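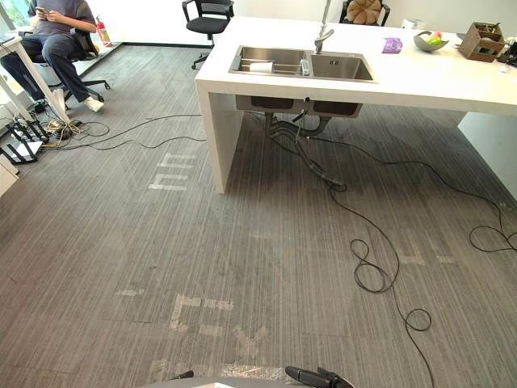
Grastwood Kitchen Set, data card
194 episodes of sink and dishwasher work, gathered by remote control at the Bovport site. Released 22 November 2023.

Tasks: move a cup or plate between rack and dishwasher.

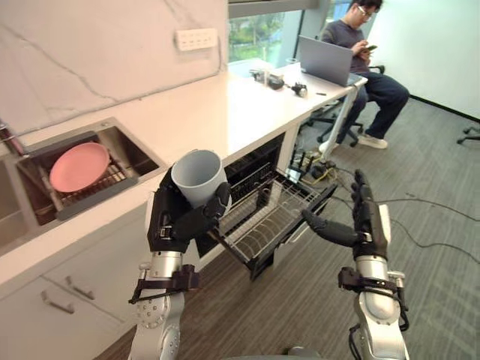 Cup in the left hand, dishwasher open.

Held out for testing: 28 episodes – don't train on these.

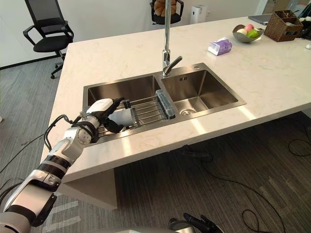 Known issues
Arm logs drop out in 35 episodes. 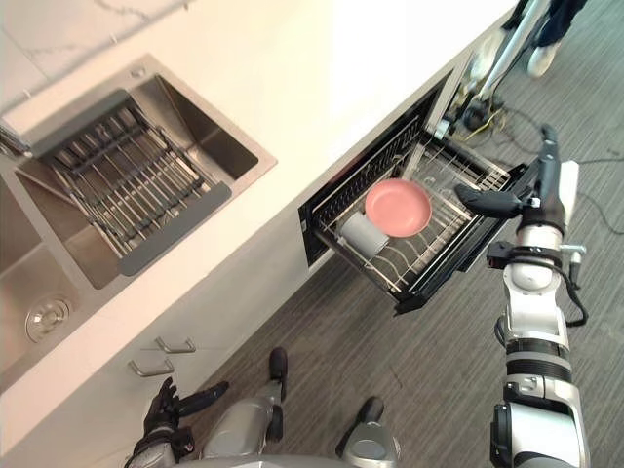 Yau: please list failed grasps separately in the December release.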